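4. Touring Puppet Companies and the Small House: Notes from the Stosalbridge Season

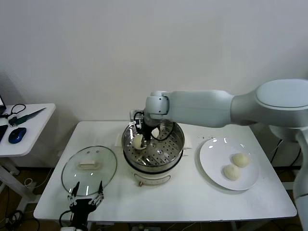

Reading time: 6 min

Figure 4. A bun held over a steaming tray by a two-finger gripper on a white robotic arm.

In the previous section we looked at how the larger touring shows are booked, and we now turn to what happens when a puppet company with a modest truck and a short rehearsal window comes into a house that was never built for puppets at all. We spent most of one season in the company of such a group, the Flimholm Puppet Theater, and we are grateful to them for letting us sit in the back rows with our notebooks on so many evenings, and for answering the same questions over and over with such good cheer.

The Flimholm company performs one long piece each year, and during our study the piece was The Lamplighter's Daughter, a two-act story with songs, told with rod puppets and a handful of shadow sequences. It opened in September at the Dankwa Playhouse in Stosalbridge, a house of 331 seats with a shallow stage and a balcony that hangs rather low over the rear stalls. From there the show went on to the Dalleven Hall, a converted assembly room with a flat floor and loose chairs, and then came back to the Dankwa for a short return engagement, which gave us the pleasant chance to watch the same show in the same room after the cast had lived with it for a while.

Our main interest was the voice. In much of the writing on puppetry the voice is treated as something added to the figure, a kind of coat it wears, and the hand is given most of the attention. Having listened to this company night after night, we came to think that the two are learned together, and that a change in the room tends to show up in the voice first and in the hand a little while later. At the Dankwa the performers speak without amplification, and the low balcony swallows the ends of their words. The cast dealt with this by slowing down at the close of each line, and before long the puppets were slowing down too. Heads that had snapped around in rehearsal now turned at an easier pace, and an arm gesture in the first act grew so broad that the performer had to take an extra step to the left to make room for it (she told us she had not planned this and had only found out from the stage manager's notes).

At Dalleven the trouble ran the other way. The hall has hard plaster walls and a wooden ceiling, and any loud sound comes back to the stage a moment after it was made. The songs suffered most. The company's musical director dropped the percussion from two numbers and moved the accordion to the side of the playing area, and the singers took to placing their consonants very early, almost ahead of the beat. We had wondered whether the puppets' mouths, which are worked with a small trigger inside the rod, would fall out of step with this new way of singing. For the first two performances they did. By the third the match was close enough that neither of us could find fault with it from the middle rows, though we will admit that we had by then grown very fond of the characters and may not have been the strictest of judges.

We also gathered comments from audience members, who were invited to fill in a short card during the interval. We received 73 cards in all, fewer than we had hoped for, and the great majority of them came from the Dankwa, where there is a proper lobby with a shelf to write on. At Dalleven people mostly stayed in their chairs and talked, and we did not like to bother them. The cards are therefore best read as a friendly supplement to our own observations, and we make no claim about audiences in general. Even so, one theme came up again and again, and that was how quickly people stopped looking at the performers. The company works in full view, in dark gray clothes and with faces uncovered, and several people wrote that they had been worried about this before the lights went down and had forgotten the matter by the end of the first song. One person wrote that she kept looking at the puppeteer's face because it was "doing the feelings first," and we have thought about that remark a great deal since.

It bears on a question raised in our second section, whether a visible performer competes with the figure or lends it something. Our impression is that the answer depends a good deal on distance. From the front rows the performer's face is close to the puppet's, and the eye can take in both at once. From the balcony of the Dankwa the faces are small and the movement of the whole body counts for more. The company seemed to know this without ever having talked it through. When we mentioned it over supper, two of the performers disagreed quite warmly about whether they played to the balcony at all, and the talk went on well past the time the restaurant wanted to close.

A word should be said on money, as it shaped nearly everything we saw. The company's budget for new building work that season was $3,000, and this had to cover repairs as well. The lamplighter himself was rebuilt over an older figure from a previous show, and his slightly stiff left shoulder, which several cards praised as a lovely touch of character, came along with the old body. The performer who plays him had considered asking for a new joint and then decided to give him a sore shoulder in the story as well, with a small line about the damp that was added during the Dalleven run and kept for the return to Stosalbridge.

The return engagement is taken up in the next section, together with the changes made to the second act and the question of how much of the Dalleven style of singing stayed with the cast once they were back under the balcony.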